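## The shared ledger, one winter on

**29 Dec 2021**

The great switch from paper is over, or so the memo said. As of this week every household in the Furka building pays its heating share through the Taseck portal, and the green book that used to hang by the mailboxes has been retired to a drawer in the laundry room. It hung there on a loop of string for as long as most of us have lived here. The pencil went missing in the first month and was replaced by a series of pens, none of which worked either.

For those who joined us recently, the old system went like this. You read your own meter on the last day of the month, wrote the number in the book, and hoped the person above you on the page had the handwriting of a grown-up. Once a quarter somebody added it all up on the back of an envelope. The envelope was then pinned to the board, and people stood in front of it with their coats on, moving their lips.

It was a bad system, and it produced a correct bill more often than you'd think. The portal's first bill, which went out in early December, charged apartment 29 for 3759 units of heat. Apartment 29 is a studio. You could bake bread in the hallway of a studio that used 3759 units of heat. The figure was later brought down to 109, with a message thanking the tenant for their patience, which had not been offered.

Taseck says the trouble came from the old meters, the Griter ones with the little glass windows, whose last two digits can be read as almost anything if you come at them from the left. We are told the remaining Griters will be swapped out in March. Until then you have to type in your own reading, the same as before, except that you now also need a password with a capital letter in it. 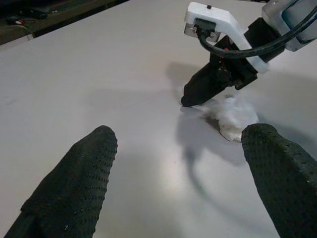
Lévesque wrote in to say that we were all being too kind to the book. It swallowed a whole page in the wet spring, the quarter had to be guessed at, and the top floor guessed low. A portal that gets it wrong at least gets it wrong in a typeface you can read, and Lévesque would like it noted that the correction to apartment 29 took two days. Under the old arrangement it would have taken until somebody died or moved.

Fair enough, and noted. The lost page is a sore point on the lower floors.

A few practical matters, then:

- Readings are due by the last day of the month. The portal closes at midnight and means it.
- If your meter has a glass window, read it straight on, with a flashlight, and type only the black digits.
- The building reserve stands at $1792 after the boiler visit. The boiler visit was not cheap.
- Anyone who would like to look something up in the green book can still do so. It's the second drawer, under the lint brushes. Please put it back.

The string is still on its nail by the mailboxes, and someone has hung a single glove on it. If it's yours, come and get it.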